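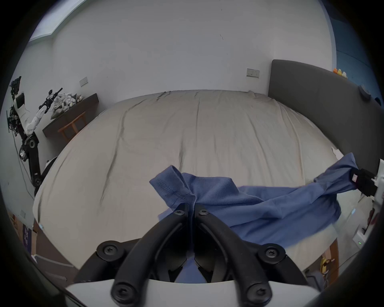 Haugland bedding bank to reopen in September

22 July 2025

The Haugland household textiles bank will reopen in September after its summer break, with a wider list of what it can take. Families moving into unfurnished homes will be able to collect sheets, duvet covers, towels and everyday clothes from the Promov building, as they did last year.

The bank handed out 1315 items in its last full season. Of those, 1021 were bed linen and the rest were clothes and towels. T-shirts were added to the list in the spring and will stay on it, in adult and children's sizes.

Donors are asked to wash everything beforehand and to fold clothes flat, with the sleeves turned in. Bags of mixed items took the longest to sort last season, so bedding and clothing should be handed in separately.
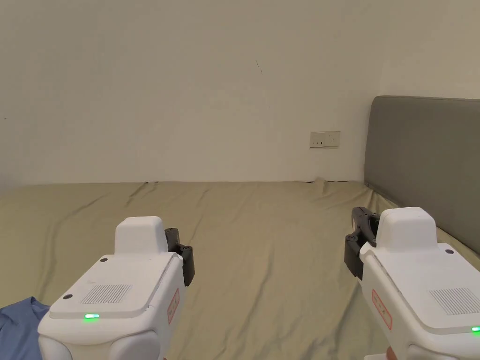

Fitted sheets remain the item most often requested. Plain colours such as beige, grey and white are easiest to match with other bedding, but patterned ones are welcome too. The size should be written on a slip of paper and pinned to a corner. Sheets with worn elastic can be accepted if the cloth is sound, and will go to the mending table.

Pillows, mattress toppers and electric blankets can't be taken. Curtains will be accepted in pairs only.

Households may collect up to 3 full sets of bedding per visit. There is no charge and no referral is needed, although a booking is required for larger orders. The building has 33 shelves set aside for the bank, most of them on the ground floor next to the side entrance.

Clevosis, the local laundry firm, will again wash donated duvets that are too large for a home machine. These should be left at its counter and marked for the bank. Opening hours will be posted at the Promov building before the end of the summer.

Shares: 33 | Comments: 3

Related items
Wuludetti furniture store extends collection area
Side entrance at Promov building to be repainted
School clothing swap: sizes still needed

Contact the newsdesk | Copyright Haugland local news | Back to top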